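Is 869 demonstrations enough, or am I being sold something?

Posted by dustbin_lid in Robot learning > Data collection

Our small shop has been quoted by Himuteck for a set of 869 teleoperated demos: grabbing packets, moving bags, folding one T-shirt. Their sales page says a policy trained on this will "generalise to retail". I have my doubts. Every sample they've sent has the same drinks shelves behind the table. Has anyone paid for a set like this and had it work on their own floor? 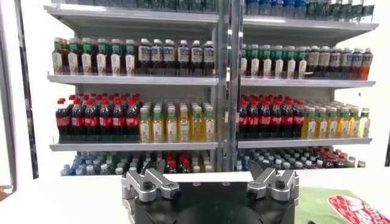 Tags: demonstrations, wrist camera, generalisation

2 answers

Cosness

I wouldn't pay full price. The count tells you very little. Ask how many operators, how many table positions, how many lighting conditions. If they won't say, assume one of each. We bought a set in May and the policy did fine until we moved the table next to a plain wall, and then it reached for nothing in particular.

Also check the hands. If one arm has a fingered hand and the other a plain two-finger gripper, as in the bag sample, you can't pool that with episodes from a matched pair and hope for the best. They're different action spaces and somebody has to label which is which.
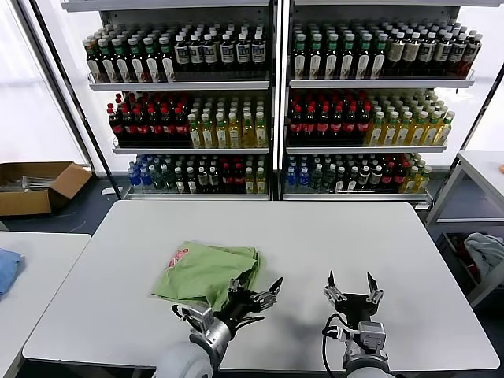

Lindemann disagrees and thinks a fixed background is fine for a first set, so long as you only want to find out whether the grasp can be learned at all. Fair enough, but then don't put "retail" on the invoice.

Things I'd ask for before signing:

1. Failed attempts, kept and marked. A set with no failures has been tidied, and you want to know by whom.

2. Wrist views for every episode. Head views get blocked by the arms. Wrist views also tell you whether the colour of the surface under a packet ever changes, or whether it's always the same green. 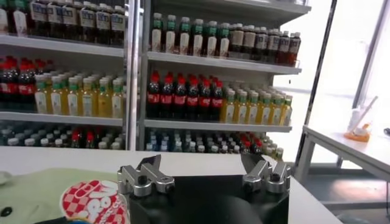
3. A held-out batch of 24 episodes in your own building, run by your own people. Their success rate on their own table isn't worth the paper.

Praterstead

Agree with most of that. Cloth is where I'd be fussiest. Folding demos look great in a slide, and a shirt that starts out nearly flat is a much easier job than one pulled from a heap. Ask to see the first second of each episode. If the shirt always starts spread out, you're buying half a task.

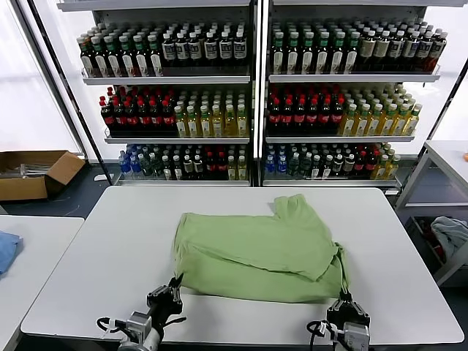 Can I just add my own demos to theirs later?

You can if the arms, grippers and camera mounts match. Otherwise plan on retraining from scratch and budget for it. Get the raw logs written into the contract too, because a video export is no use for training on joint positions.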